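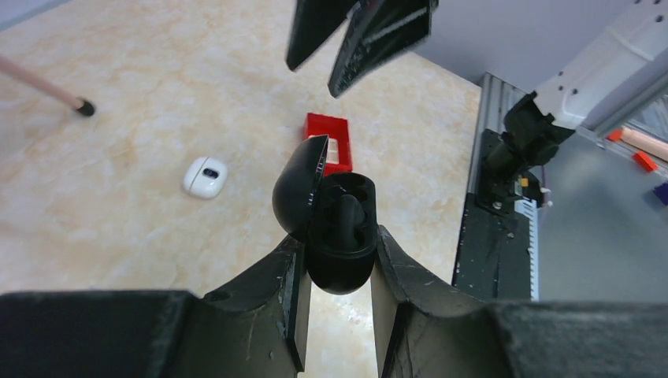
How often should you clean an earbud charging case?

Once every week or two is plenty for most people, and a dry cotton swab does nearly all of the work.

Welcome back to the small stuff gallery! I keep these pages for the little things that live on a table, in a bag or at the bottom of a coat pocket, and this time it's earbud cases. I've been putting photos on this site long enough to have more than 4,000 of them sitting in folders, and a silly number are of things you can close your fist around. Salt shakers, key fobs, lip balm, tape measures. I just like small objects with lids, I guess.

The glossy black case is open, with a black earbud standing up in its cradle. I love the egg shape - it's the kind of thing you keep flipping open and shut while you're on hold with the phone company. Black on black looks great, but it's also how you end up feeling around inside a case at six in the morning, wondering which bud you've got hold of.

Farther out on the beige marbled tabletop there's a white case, rounder and more like a pebble, with a dark oval on top. I go back and forth on white. It shows every smudge of ink and makeup, but you can find it in a dark bag, and that has saved me more than once.

The bright red thing behind the black case has my favorite color on the whole table. Red is so useful around dark gadgets! I've started putting a dot of red nail polish on anything black that I tend to lose.

A few notes, while I'm on the subject (skip these if you only came to look).

Glossy or matte? I've lived with both. My first pair was a Mindo, shiny all over, and I polished that case on my sleeve so many times that it went cloudy on one side. After that I had a matte Segers, which hid fingerprints nicely but picked up lint like a sweater. If you're fussy about how things look, get the glossy one and keep a glasses cloth nearby. If you throw everything into one bag with your keys, get matte and stop worrying.

The hinge is where the dirt goes. Pocket fluff works its way into the crease behind the lid and sits there, and after a while the lid doesn't close quite flat. I use a soft, dry toothbrush (an old kids' one is perfect, the head is tiny) and brush outward, away from the charging contacts. Then I go over the cradles with a cotton swab. I don't put any liquid in there. For the outside, a barely damp cloth and then a dry one.

Take the earbuds out first, obviously. I say obviously, but I have brushed lint straight into a speaker mesh, so.

For storing them at home I use a shallow dish from Dandier, the little housewares place near my bus stop. It was meant for soap, I think. Anything with a low rim works, and the rounder the case the more you want that rim, because those pebble shapes roll farther than you'd expect on a smooth tabletop. I have fished mine out from under the radiator 3 times this winter. A felt coaster is good too, and kinder to a shiny finish.

If you like to keep a spare pair, pick a different color from your main one. I had two black pairs for a while and spent a whole month with mismatched buds in both cases, wondering why one ear kept going quiet. Now it's black for the commute and white for the kitchen, and I haven't mixed them up since.

Somebody wrote in to ask whether a case needs a case. I tried it! I bought a rubber cover from Levau with a clip on the back, and it did stop the scratches, but the case got so chunky that I left it at home half the time. The clip is still going strong on my gym bag. If you drop things a lot, get the cover. I'd pick one where you can still open the lid with your thumb.

The gallery is up to around 400 pages now, and the search box finally works again, so if you type in "lids" you'll get the whole run - the mint tins are on page 449 of the old numbering, which I haven't gotten around to fixing. Please don't email me about the numbering, I know.

Page added 28th February. Pencil cases are next, and I'm hoping to have the sewing tins ready by May if the light in my front room improves.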